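Tekden Community Help
Returns and Deposits

Deposit reduced after return of a leased air purifier

Posted by Kanokwan Kaewkla

Our office leased an air purifier from Tekden under the standard Farkura plan. The unit was returned in April at the end of the lease. The closing statement shows a deduction of $117 from the deposit, with the reason given as "incomplete housing." No further detail was supplied. All parts were placed in the carton by a member of our staff, who is no longer with the office. We did not keep an inventory. I would like to know what the term covers, whether the deduction may be disputed, and what documents we would be expected to provide.

Posted by Tia Dobson

You can dispute it. We did the same last year and received part of the money back. Call in the morning, as the line is very busy after lunch. Have the lease number ready.

Posted by Nuanchan Siriwan

The term "incomplete housing" is defined in the return schedule attached to the lease. It refers to outer panels, covers, feet, and the fasteners that hold them. Filters and power cords are listed separately and are charged under a different heading. A deduction under this heading therefore does not concern the filter, even if the filter was missing.

A dispute must be filed in writing within 20 days of the date printed on the closing statement. Telephone calls are recorded on the account, but they do not stop the period from running. The request should include the lease number, the carrier receipt, and a copy of the statement. It should ask for the inspection sheet by name. 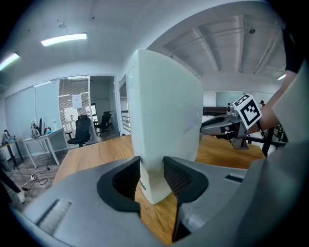
The inspection sheet lists each part of the housing on a separate line, and the lessee is entitled to a copy. Compare it with the parts page in the manual before writing anything further. Fasteners deserve particular attention in this comparison. A small silver screw such as the one near the bottom of the tall white plastic shell is easily left off an inventory, and under the schedule a missing fastener may be charged only at the fastener rate. If the sheet marks a fastener as missing but the statement applies the panel rate, request a correction and cite section 3 of the schedule.

Offices that return equipment often should complete an inventory before the carton is sealed and have it signed by the person who packed it.

Posted by Kanokwan Kaewkla

Thank you both. The written request was submitted on Friday with the carrier receipt attached. I will post the response once the inspection sheet has been received.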